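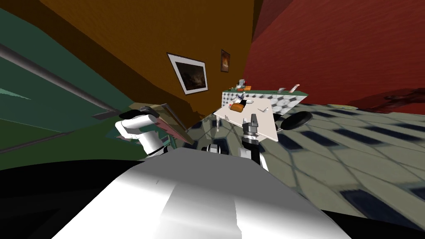
Notebook, politics desk workshop, 3 August 2021

Grimcombe confidence vote: coding the speeches

Well, the new government in Grimcombe got its confidence vote through last night, so I suppose we finally have an end point for the corpus, and I want to get down what we did today while it's fresh (and while the coffee is still working). Oluwatosin was in early and had the chamber transcripts downloaded before I'd even hung up my coat, bless her.

First the totals. The full set, from the resignation of the old premier to the vote, comes to 3,584 separate interventions on the floor. That includes every "hear, hear" and point of order the stenographers felt like writing down, so it's a good deal less meaty than it sounds. With procedure stripped out we're left with 1,313 speeches that say something we can code. I had guessed higher. Oluwatosin had guessed lower and is being very gracious about it.

We're using the same codebook as in July: economy, corruption, regional affairs, foreign policy, constitution, other. The trouble, as before, is that economy and corruption keep turning up in the same breath. A typical speech from the coalition benches starts with the port contracts at Atport, moves on to who signed them, and finishes with the price of bread, and I can make a perfectly decent case for either code at every paragraph. We tried giving each speech one primary and one secondary code this morning, and by lunch we both felt much better about it. I'd like to keep going that way unless somebody has a strong objection. Ebuka, I know you had doubts about secondary codes, so please look at the Atport speeches before you say no!

Double-coded 115 speeches, each of us working alone with the door shut, and compared afterward. Agreement on the primary code was good for foreign policy and the constitution, weaker for regional affairs, and pretty poor for "other," where I seem to throw anything I don't like the look of. I have promised to stop. We talked over most of the regional disagreements and they nearly all come from the Usman valley deputies, who talk about roads when they mean autonomy and about autonomy when they mean roads. Oluwatosin suggests coding what is on the page and leaving a note where we suspect something else. Agreed.

The Fisen party needs a decision. They split the week before the vote, and seven of their deputies sat as independents for the last two sittings. Do we count those speeches as Fisen or as independent? For now I've kept the party as it stood on the day of the speech and added a second column with the party at the election, so we can run it both ways. It makes the sheet wider and uglier, but I'd be sorry to lose the split, because those two sittings are where the arguments about the judges' bill get lively.

A small thing that cost us an hour: the transcript site renders the same deputy's name two or three ways depending on who was on duty, and our matching script treated them as different people. Ebuka fixed it from home in the time it took me to write him a long apologetic message. The corrected list is in the shared folder, and the old one has "do not use" at the front of its name. Please do not use it.

We also had a go at the evening sitting, the one that ran past midnight. It has 814 interventions all by itself, most of them under a line long, and reading it straight through is rather like listening to a family quarrel from the next room. I'd say the premier designate's closing speech is the only one there with a real program in it: an audit of state firms, a freeze on fuel duty, and talks with the valley councils before winter. I coded it economy, with corruption second. Oluwatosin had it the other way around. We left both in and flagged it for the group.

Still to do:

- finish double-coding the regional speeches, starting with the Usman deputies
- write the definition of "other" so that it's narrower than my mood
- ask the chamber library about the missing pages from the second sitting
- Ebuka to check the party columns against the official roll

I'll pick up at the second sitting tomorrow, and Oluwatosin is taking the budget exchanges, which she says she likes.

Recent entries
Codebook changes after the pilot round
Party switching: how we record it
Notes on the Atport by-election
Cleaning the chamber transcripts
Reading list on coalition bargaining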